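Tillanance Releases Tendier 4, Publishes Its Failed Picks Along With the Good Ones

January 12, 2022

Tillanance today released Tendier 4, the latest version of its bin-picking software for industrial robot arms. The release combines a new grasp planner, a rewritten collision checker and a logging tool that keeps a record of every attempt, including the ones that go wrong.

The company is making no claim that bin picking has been solved. That claim has been made often enough in this business, usually with a video of a machine picking up one part very well.

"I have sat through a lot of those demos," said Kyu-ri Joo, who leads planning software at Tillanance. "My first question is always how many takes it took. My second is what happens to the last part in the corner. If the vendor gets vague at that point, I stop writing things down."

Tendier 4 was tested through December on a set of 300 complete bin-emptying runs. In 40 of those runs the software stopped and asked for a person. Most of the stops came late, with one or two parts left. Tillanance is publishing the logs for all 300, with the stops marked, and customers can replay them in the Tendier viewer without a license.
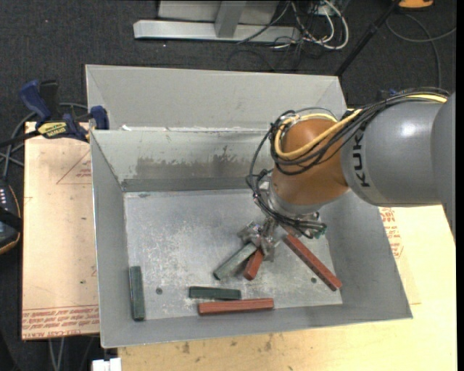 The planner in Tendier 4 scores each possible grasp on two things: whether the gripper can hold the part, and whether the arm can get in and out without touching anything else. Earlier versions treated the second question as an afterthought. They would choose the best grip on the part and then discover there was no way to reach it. Long bars in a sheet-metal bin are a fair test of this. One lying parallel to a wall and right beside it, like the green bar at the far left, leaves little room for a finger on that side, and the cables looped around the wrist need clearance of their own. Version 4 can model those cables as a soft volume that moves with the joints. The model is crude, and Joo says so.

"We don't simulate the cable. We draw a fat shape where it probably is and stay out of it," she said. "Anyone who tells you they know exactly where a loose cable will be at speed should be asked to prove it."

The collision checker now runs in 115 milliseconds per candidate path on the company's test computer. Tillanance cautions that this number depends heavily on the arm, the bin and the computer, and that buyers should measure it on their own cell before planning a cycle time around it.

Tendier 4 does not use a learned model to choose grasps. The company tried one last year and shelved it — the results were good on parts it had seen and hard to explain on parts it had not. A learned model may return in a later version if it can beat the current planner on the same published runs.

Skullon, which builds handling cells for metal shops, will offer Tendier 4 as an option alongside its existing Choo cell controller. The two exchange data over a documented interface, and either can be replaced without the other.

Tendier 4 is available now to current license holders at no added charge. New customers can request an evaluation copy, which is the full product with a time limit. Tillanance asks evaluators to send back their logs, bad ones first.

About Tillanance

Tillanance writes motion planning and perception software for industrial robot arms. It does not sell robots, grippers or cameras.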